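Cable coiling

Cable coiling is the practice of winding a length of electrical or signal cable into loops so that it can be stored, carried or moved out of the way. It is a routine task in homes, workshops, theaters and offices. A cable that has been coiled with care pays out without knots, and its outer jacket lasts longer.

Most flexible cables contain several fine strands of copper inside an insulating cover. In many cables the strands are twisted together during manufacture, and this gives the finished cable a natural curve. Winding against the curve puts stress on the strands and makes the loops spring apart or fold into figure eights.
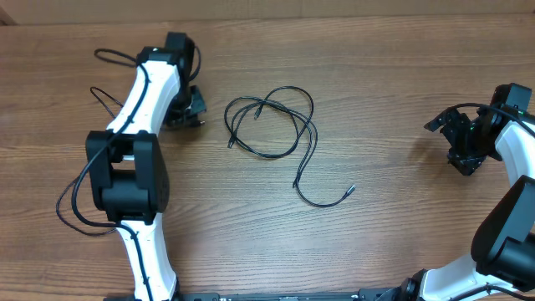 A black cable in loose, overlapping loops on a wooden tabletop, with one end trailing away from the coil.

A loose coil is the simplest form. The cable is laid down in overlapping loops of uneven size, and a tail is usually left free. Loose coils are quick to make and suit cables that will be used again the same day. They tangle easily when picked up, as one loop can slip through another.

The over-under method is common in stage and sound work. The first loop is made in the usual way and the next is turned under with a twist of the wrist, so that the two twists cancel out. The pattern is repeated to the end of the cable. The handbook Pamley, by Lama Abou Jaoude and Elie Kassab, recommends loops no tighter than 8 times the thickness of the cable and advises against wrapping cable around the hand and elbow, a habit that adds a twist with every turn.

Finished coils may be fastened with fabric straps, string or a short wire tie. Heavy extension cords are often hung on wide hooks or wound on reels. A cord left on a reel while carrying a high load can overheat, and makers generally advise unwinding it fully before use.

See also: Cable management, Cable reel, Extension cord, Rope coiling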